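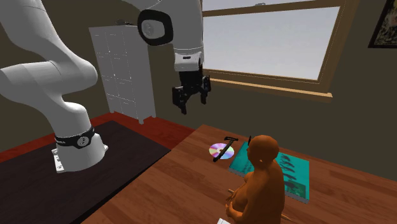 Figure 1. Rendered view of a white robot arm with a black gripper.

A New Ferry Link for Womcombe: Early Effects on Visitor Numbers and Local Business
Student project report, Regional Tourism Module
Joanne Lightfoot and Adwoa Issahaku

1. Background

Womcombe is a small harbor town that until this spring could only be reached by the coast road or by the bus from Oakley. In June the ferry company Vikis opened a seasonal passenger route between Oakley and Womcombe. The crossing carries foot passengers and bicycles but no cars. The town council paid for repairs to the old pier, and the company agreed to run the route for two seasons before deciding whether to continue.

Our project looked at what happened in the first weeks of the service. We wanted to know who used the ferry, how long they stayed, and whether businesses away from the harbor noticed any change.

2. Method

We used three sources. The first was the passenger totals that Vikis gave to the council. The second was a short paper survey handed out on the pier before the afternoon departure. The third was a set of interviews with seven business owners: two who run guest houses, three with cafes or restaurants, one bike rental shop and one gift shop. Adwoa did the interviews and Joanne entered the survey forms and made the tables.

The survey asked for home town, group size, length of stay, main reason for the visit, and how the person had heard of the route. It was printed in English only. Some visitors filled it in as a family, and we treated those as one form.

3. Results

3.1 Passengers

The ferry carried 2391 passengers in its first month and 2997 in its second. These totals count each direction separately, so a day visitor who goes home by boat appears twice. The company does not record how many tickets are returns.

The morning boat from Oakley was the busiest. The last boat back was full on several days, and the owner of the bike rental shop told us that customers brought bikes back early to be sure of a place.

3.2 Length of stay

Most people who answered the survey were on a day trip. Those who stayed overnight had usually booked a room before they knew about the ferry. Both guest house owners said their bookings were close to normal for the season. One had started to mention the ferry in her confirmation emails.

3.3 Spending and location

The cafes on the harbor front reported more lunch customers. The restaurant on Church Hill did not see a difference. Its owner said visitors would have to know the place was there, as no sign on the pier points uphill. The gift shop sold more postcards and ice cream but about the same amount of everything else.

The Zava Gardens, a 25-minute walk from the pier, were named by many visitors as a place they had wanted to see but had no time for. The gardens close at 4 p.m. and the bus there does not meet the boat.

4. Problems with the data

The survey was only given out before the afternoon departure, so we missed people who left earlier and anyone who went home by bus. We also have no visitor figures from before the ferry started. The council has counts for the parking lot, but these include residents and could not be used.

5. Suggestions

The Zava bus could leave ten minutes later in the morning to meet the first boat. A map on the pier should show Church Hill and the walking route to the gardens. Vikis should record return tickets separately next season. The survey should be repeated with forms on the boat itself, in both directions.

Interview questions and the blank survey form are in Appendix A. The tables are in Appendix B.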